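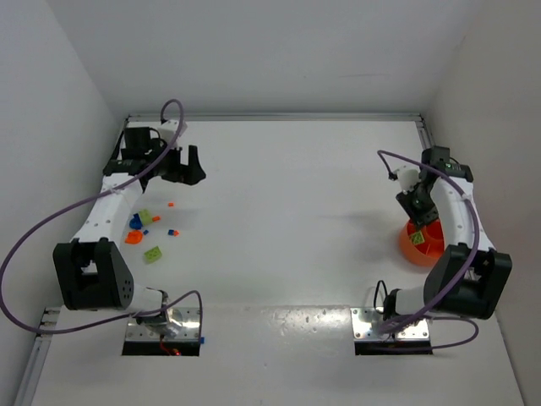 Buppha Thaweesak asked whether the new borrowing rules will apply to items already on loan over the winter closing, and whether members at the Brernside branch will be treated in the same way as members at the main library. Her message is quoted in full below. As several other members have written to the office with similar questions, the reply is being sent to the whole list.

Home | News | Members | Catalog | Branches | Contact

From: Somkiat Boonyarit
To: Library members list
Date: 27th December
Subject: Re: Loan periods and the winter closing

> Dear all,
>
> I read the notice on loan periods twice and I am still not certain
> what it means for me. I have four books out from Brernside, and two
> of them came over from the main library on the van. The slip in the
> front gives one return date and my account gives another. Which one
> counts?
>
> I would also like to know whether the reading group sets are covered.
> Our group has the Nic Giolla set until the spring, and we were told
> when we collected it that the old rules would hold. If that has
> changed, we need to tell people before they go away.
>
> Lastly, is the book drop at Brernside open during the closing? Last
> winter it was locked and I carried everything home again.
>
> With thanks,
> Buppha Thaweesak

Dear members,

Thank you for your questions about the notice sent out earlier in December. The office accepts that the wording on return dates was not as clear as it should have been, and the following answers replace the second and third paragraphs of that notice.

Items already on loan. Any item borrowed before the closing keeps the loan period it was given at the desk. Where the printed slip and the online account show different dates, the later of the two will be honored. The difference arose when accounts were moved to the Britus system, which set some return dates to fall within the closing. Staff have corrected 1,076 loans so far and are working through the remainder. Members do not need to call or write to have a date corrected, and no fines will be charged for any day on which the library is closed.

Items sent between branches. A book that came to Brernside from the main library may be returned at either building. The loan period is the same at both. The only exception is local history material with a red label, which must be handed to a member of staff at the branch that issued it.

Reading group sets. Sets issued under the old rules will stay under the old rules until they are returned. This includes the Nic Giolla set and all others now out with groups. From the next issue onward, a set may be kept for eight weeks and renewed once, provided that no other group is waiting. Group leaders are asked to check that every copy is present before a set comes back, as incomplete sets cannot be passed on.

Book drops. The drop at the main library will remain open throughout the closing. The Brernside drop will also be open this year – the lock has been replaced – and will be emptied every second day. It holds nearly 100 books of ordinary size. If it is full, please do not leave items on the step. Keep them until the branch reopens, and they will be treated as returned on time. 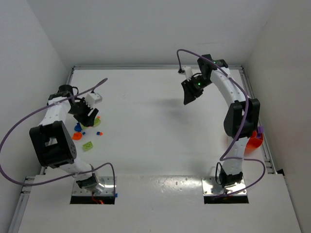 Requests placed during the closing will be held in the order they are received and filled once staff are back at their desks. Members may have up to six requests open at once. Those who already have more than six will not lose any of them, but will be unable to add another until the number falls. Audiobooks on disc count toward this limit. Downloads do not.

The large print collection is being moved from the Bomeck room to the ground floor, where it will be easier to reach for members who use the side entrance. There are 600 titles in the collection, and they will be unavailable for the first week after reopening. Please plan for this if you normally choose your books in person. Home delivery of large print will continue without a break.

A corrected copy of the notice will be posted at both branches and sent to this list. Members who receive library mail on paper will have it with their next statement. Questions about a particular account should go to the circulation desk and should include the card number. Please do not send card numbers to this list, as every message is kept in the public archive.

Yours sincerely,

Somkiat Boonyarit
Member Services

This site uses cookies to remember your settings. By continuing to browse the archive you agree to their use. Accept | Manage settings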